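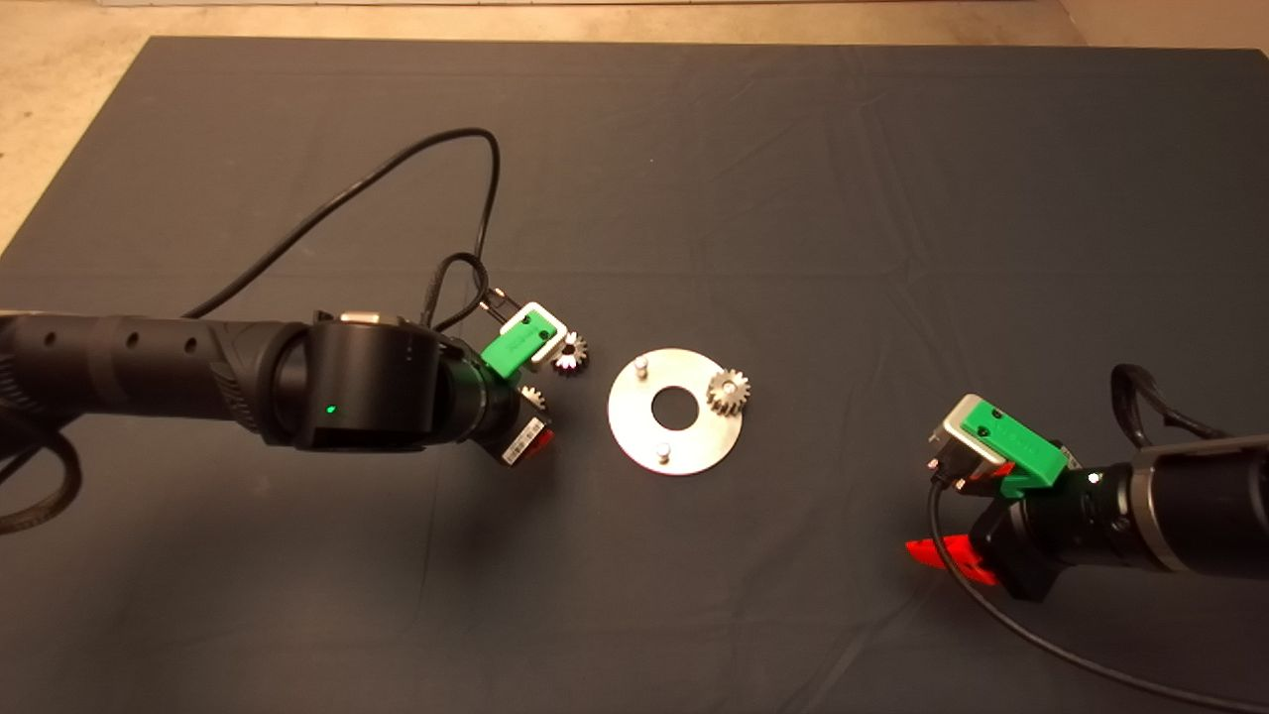 Minutes: Parts and Assembly

Present: five members. Apologies: two. The meeting opened at 6.30 pm.

1. Minutes of the last meeting
Agreed with one correction. The Stomoteck invoice was for £248.

2. Gear plate
The layout stays as it is, a round metal plate with a hole in the middle and upright pegs for the gears. It was agreed that gears are laid out on the cloth beside the plate before fitting. Members asked for the pegs to be listed separately on the parts sheet, and this will be done by October.

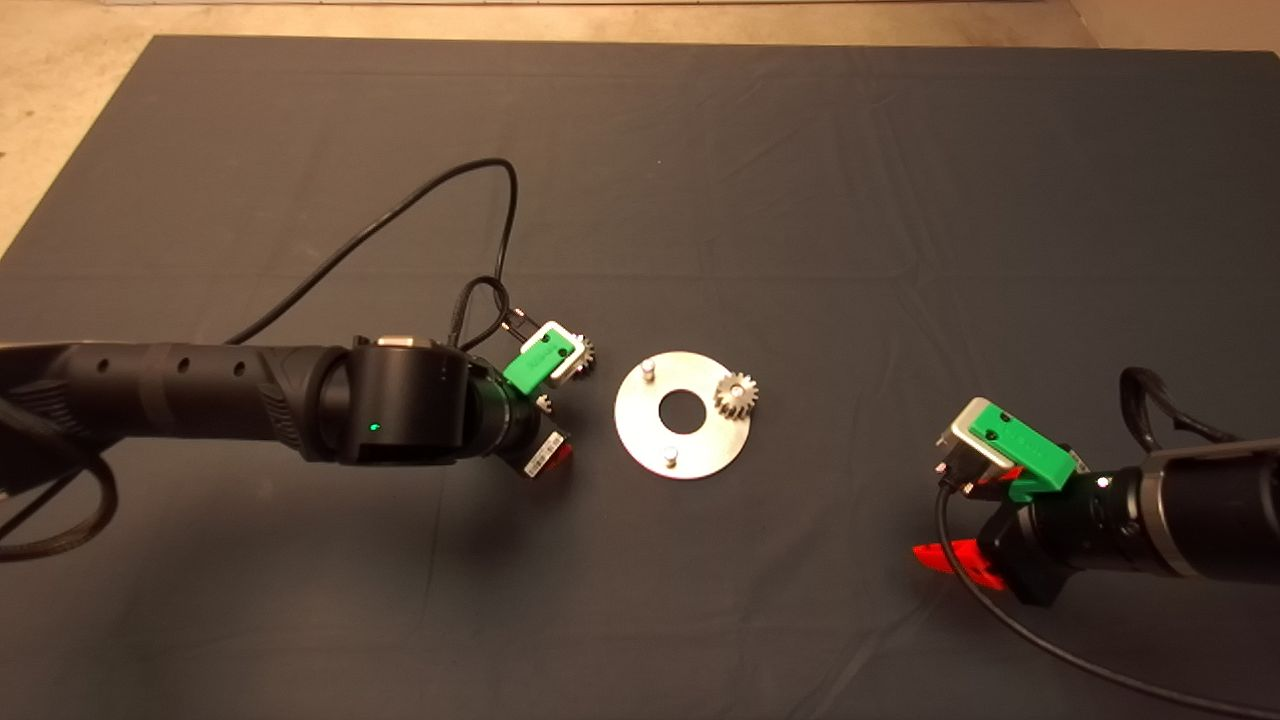
The quote from Trulelix for a further set of plates and gears came to £310 including delivery. Accepted. Lenaten had not replied and will not be chased.

3. Table covering
The dark cloth is to be kept. A request to iron it was noted. No action.

4. Any other business
The Kaushik catalogue is in the drawer under the window. Please put it back after use.

The meeting closed at 7.40 pm.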